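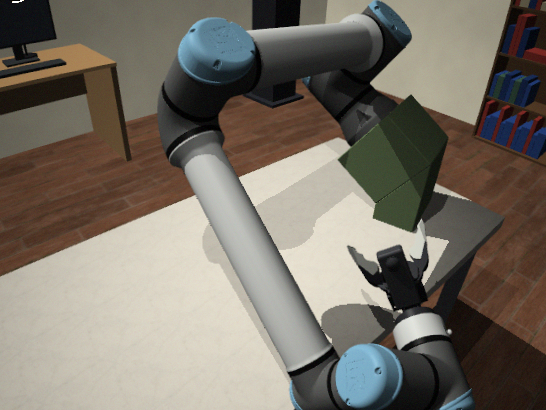 How long does it take an adult to learn to read music well enough to join a choir? Most beginners at the Luvgate evening course manage a simple alto or tenor line after 20 lessons, provided they sing a little at home between classes.

Search this site Enter keyword Go

The course is taught by Itziar Bravo, who starts with rhythm. Students clap and speak note lengths before they see a stave, and pitch comes in at the third lesson. She uses sol-fa names with a movable doh, so a tune learnt in one key can be sung in another without starting again.

Classes begin at 7 in the evening and last an hour and a half. The second half is spent on one piece, usually a round or a folk song in two parts. Homework is a page of short melodies, to be sung slowly and checked against a keyboard afterwards. Bravo asks people not to play the tune first. 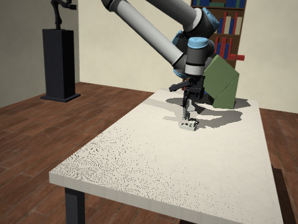
Vega Mateos found the checking harder than the singing, and said she spent most of August a semitone flat before she began to hear it for herself. She now sings second soprano and still takes the melody sheets on the bus.

The full course costs almost 200 pounds, with the workbook included. The next group starts after the summer break, and new singers can sit in on one lesson before they enrol.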